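**Mittwoch, 20. November**

So, jetzt liegt das Ding seit ein paar Wochen bei mir in der Wohnung, und ich schulde euch endlich den Bericht zum Greifer-Set von Stetero. Ihr habt ja fleißig nachgefragt (ja, auch du, Darragh!).

Kurz für alle, die im April nicht mitgelesen haben: Das Set besteht aus zwei Handgreifern, die man selbst führt, und der Software Mirkeo, die aus den Aufnahmen Trainingsdaten für den Roboterarm macht. Ich habe das Mietpaket genommen, 200 Euro im Monat plus 800 Euro Kaution. Kaufen kostet 2.000, und das war mir für ein Hobby dann doch zu happig.

Erste Überraschung: Man ist sofort drin. Auspacken, laden, koppeln, fertig. Die Finger geben schön nach, und mit weichem Kram macht das richtig Spaß — Schwämme, Schaumstoff, knisternde Verpackungen, alles, woran mein alter Bomby immer gescheitert ist. Ich räume damit inzwischen den halben Wohnzimmertisch hin und her und vergesse dabei den Kaffee.

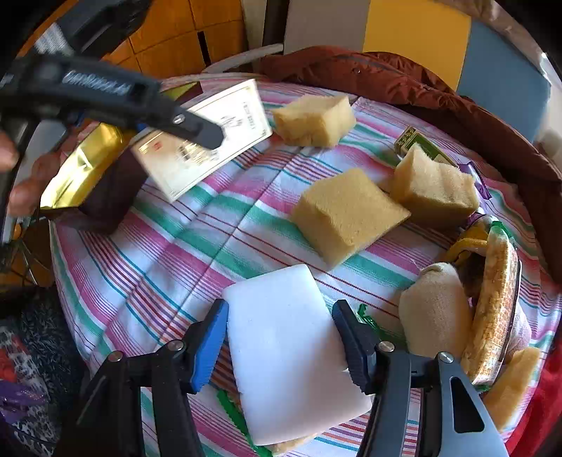
*Foto: Stetero-Testtagebuch, eigene Aufnahme*

Am weißen Schaumstoffblock habe ich am längsten geübt. Zu fest zudrücken geht fast nicht, die gerippten Polster verzeihen viel. Karten und andere flache Sachen sind dagegen eine echte Geduldsprobe, vor allem wenn sie platt auf der Tischdecke liegen. Mit zwei Greifern gleichzeitig wird es noch mal eine Nummer schwieriger, da kam ich mir am ersten Abend vor wie beim Stäbchenessen mit Fäustlingen.

Was mich nervt: Mirkeo will für eine brauchbare Aufgabe 500 Durchgänge. Fünfhundert! Die Oberfläche ist hübsch, aber das Hochladen zieht sich, und wer zwischendurch das Fenster schließt, fängt beim aktuellen Stapel von vorn an. Auf meine Mail dazu kam nach vier Tagen eine nette, ziemlich nichtssagende Antwort.

Darragh Flanagan hat mir noch das Konkurrenzset von Brophy ans Herz gelegt. Soll leichter sein, kommt aber nur mit einem Greifer — für mich damit erst mal raus. Den Mietvertrag bei Stetero verlängere ich um einen Monat, dann sind die Socken dran.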